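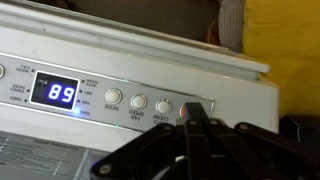 Figure 1. Control panel of a portable air conditioner in the living room, display at 68.

4. What people do with the panel

I'll start with the panel, because almost everybody we visited wanted to start there too. We'd ask an open question about staying cool at home, and before I'd found my pen we would be standing over the air conditioner talking about buttons. So this section follows their lead, and the hose gets its turn later on.

The panel in Figure 1 is typical of what we met. There is a lit number in a dark window, and on either side of it a column of little dots with words next to them: WATER FULL, ENERGY SAVER and TIMER on one side, and AUTO CLEAN, DRY and FAN among those on the other. None of those six is lit in the figure. People loved the number and mostly ignored the dots. In the diaries (329 entries across 32 households, coded by Aminu Ogbonna and me) the number comes up again and again, often as the whole entry. "Set to 68, bed." "68 too cold, Dad moved it." We ended up giving this its own code, "number talk," and it was the easiest code in the whole scheme to agree on.

What does the number mean to people, though? This is where it got fun. Some read it as the temperature of the room right now. Others read it as a wish, the place the room should get to eventually. Quite a few switched between the two inside a single sentence and were perfectly comfortable doing it! One resident in the Gadetti building explained that she sets it low "so it tries harder," then told me a minute later that it was a good number because the room felt like that number. I don't want to call this confusion. She kept her living room comfortable all summer, and her way of talking about the machine worked fine for everyone who shared it with her.

The dots are a different story. WATER FULL was the one label people could name from memory, usually with a groan, and usually followed by a tale about a tray and a towel. ENERGY SAVER split people. A few households left it on all season as a matter of principle, and others suspected it of shutting the machine off behind their backs. DRY was the real orphan. Several people guessed it had to do with laundry (one had tested this, with socks, and was pleased with the results). We heard very little about AUTO CLEAN, and I regret that our interview guide didn't ask about it directly. Adesuwa Okeke added a question on it for the follow-up calls, too late for this round of coding.

4.1 Who gets to touch it

Every household had some kind of rule about the buttons, even where people told us at first that they had none. Sometimes the rule was about a person (grandmother decides), sometimes about a time (no changes once the movie has started), and in the Nwosu apartments it was often about money, with the person paying the electric bill holding a sort of veto. The MODE button came up here more than I expected. Changing the number was treated as a small thing, open to anyone passing by. Changing the mode felt bigger, a thing you'd announce to the room first. Two people living in the same place could have very different ideas about this, and we heard about it from both of them, at length, in separate rooms.

We had sorted rules by type in the December 2021 draft of the codebook and then gave up on that, as most rules mixed several types. Table 3 lists them by household instead.

4.2 Finding a spot for the machine

A portable air conditioner has to stand near a window, and in a living room the window tends to be where the good furniture already is. One of our living rooms shows this nicely. The unit stands out in front, with a sofa and a big bright window behind it. Off to the left there's an armchair and a round marble-topped end table with lamps on it, and a thick gray hose comes down past the table to the back of the machine. Everything is within reach of everything else, and I find it a pretty cozy arrangement, but it does mean that the hose and the lamps share a corner. That sort of sharing is what the rest of the paper is about.

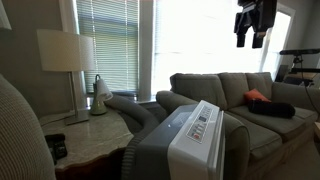 5. The hose as furniture

Once the hose is in, people arrange the room around it. End tables were the favorite neighbor by far in our floor sketches, followed by armchairs and tall plants. Residents talked about "hiding" the hose, though very few had managed to, and most said they had stopped noticing it after a couple of weeks. Visitors noticed it right away, of course, and that's when the apologies started. We coded those as well, and they're the subject of 5.1.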